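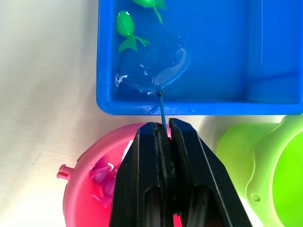
August 2020 - fishing game, water table set

Right, the fish. Finally got the tray filled and spent most of the day on it, so I'm writing it all up before I forget which bits I liked and which bits made me swear.

The set is the Rellard one: blue tray, green and pink fish, little nets, a lime-green bucket and a pink one. The idea for the Dunmore play table is as simple as it gets. Fish float about, you scoop one up, green fish go in the green bucket and pink fish go in the pink. Zamfira wants it to work for a kid who has never seen it before and for a grown-up who's only half paying attention, which I think is the right test.

Water first. I'd been worrying about depth all week and then just poured some in from the measuring jug and looked at it. Shallow is fine! You don't want it anywhere near the rim, for obvious reasons, and it's much easier to get a net under a fish when the fish hasn't got room to duck. I started with 2000 mL on the jug and topped up by eye from there. If somebody wants a proper number for the sheet we'll have to do it again with a ruler (not me, please).

Things I noticed about the nets:

- The mesh is nearly invisible once it's under water, with the blue floor showing through. You end up steering by the hoop.
- The handle is thin. Nice and light, but it wants to roll in your fingers if you hold it right at the end. Hold it closer to the hoop and it behaves.
- Going in from the side and lifting slowly beats going straight down. Straight down just pushes the fish away, and then you chase it into a corner and get grumpy.
- Resting the handle across the rim of the tray is a good lazy trick. Let the rim take the weight and lever it.

The corner thing deserves its own line. A fish up against the side wall looks like an easy catch and it's the worst one of the lot. The hoop is round, the corner isn't, so there's always a gap for the tail to hang out of. Best thing I found was to nudge it away from the wall first and then scoop. I'd like to put that on the card as a hint, but Zamfira thinks kids should be left to find it, and she's probably right.

Once you've got a fish in the mesh it stays put pretty well. It's the tipping out that needs work. You have to turn the net nearly all the way over above the bucket, and the soft tails like to catch. A bit of a shake usually sorts it out.
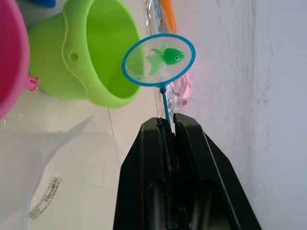
Dae-han wants the buckets closer to the tray, close enough that the net never has to travel over bare table. He also says to stop fussing about the tails, a fish that hangs on for a second is the best part and the little ones will laugh at it every single time. He'd swap the colours over for the older kids as well, green fish to the pink bucket, and see who gets muddled.

I love the swap idea. I tried it on myself after lunch and got it wrong on my second fish, so there you go.

On the bucket distance I'm half convinced. Closer means fewer drips, sure, but if they're jammed right up against the tray you bang the hoop on the bucket rim on the way over. I've settled on both of them to the right of the tray, one behind the other, green at the back and pink in front. They overlap a little from where you sit, and I did wonder if the front one would be in the way. It wasn't for me. It might be for someone with shorter arms. Zamfira, can you try it from the low chair?

The handle lugs on the buckets stick out and I keep catching my sleeve on them. Turn them away from the tray when you set up. I know, I know, it's a small thing, but it's a bucket of fish on the floor if you're unlucky.
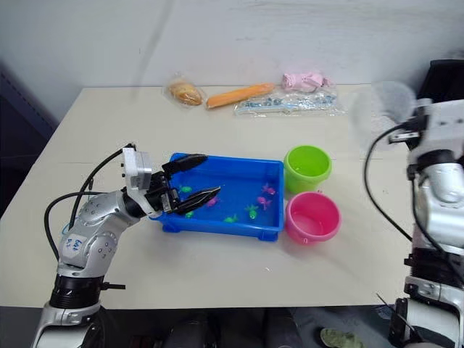 Next up, how many fish to put in at once. With the whole lot floating it looks wonderful and it's a mess to play, you can't get the net under one without shoving its neighbour, and if you're after a green one you get a pink one riding along. With only a couple in there it gets boring quickly. A middling crowd, both colours, spread out so there's open water between them, felt best. They drift together by themselves, so give the water a swish with your hand between turns. (The pink ones seemed to bunch up at one end more than the green ones did. I have no theory. Probably just how I was swishing.)

I also played a few rounds of greens only, for the very youngest, with the pinks left out and the only instruction being "catch one." That was lovely and calm, and it's the version I'd start any new kid on. Add the other colour when they're bored.

Stuff for the sheet, rough draft:

1. Tray in the middle of the table, feet flat, check it doesn't rock.
2. Fill from the jug, keep it shallow. Leave a bit in the jug for topping up.
3. Buckets to the right, lugs turned away.
4. Spare pieces stay in their packets along the back against the wall. Don't open them all at once or you'll be fishing tentacles out from behind the table.
5. Towel under the tray if you can stand how it looks. I can.

Dae-han found an old game card in the Grinavska cupboard, dated 1995, for a magnet fishing game with no water in it at all. The rules are a hoot (you lose a turn for talking!) but the scoring is quite clever. You count your bucket at the end and then the person with the fewest picks the next game. I'd pinch that. It takes the sting out. 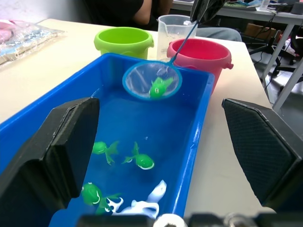
I haven't decided about the odd one out, the white one with the curly tentacles. Octopus? Squid? We argued about it and got nowhere, so it's going on the sheet as "the squiggly one." It doesn't match either bucket, and that makes it handy. You could say whoever nets it gets to choose where it goes, or that it has to be put back and left alone. Harder to scoop than the fish too, I reckon, with all those arms to tuck inside the hoop. I only got a few goes at it and want more before I say so for certain.

Packing up: tip the tray at one corner into the sink, slowly, with a net held under to catch strays. Shake the fish, lay them out on a towel overnight and don't put them back in the plastic until they're properly dry. The last lot we put away damp, in January, came out smelling like a swamp, and I'm not scrubbing tails with a toothbrush again.

The bin label is 226, on the Plakumine shelf, under the sand toys.

Still to do:

- low chair test (Zamfira)
- swapped colours with two people playing at once, one net each
- ask Rellard if they sell nets on their own, ours will get bent
- find a better towel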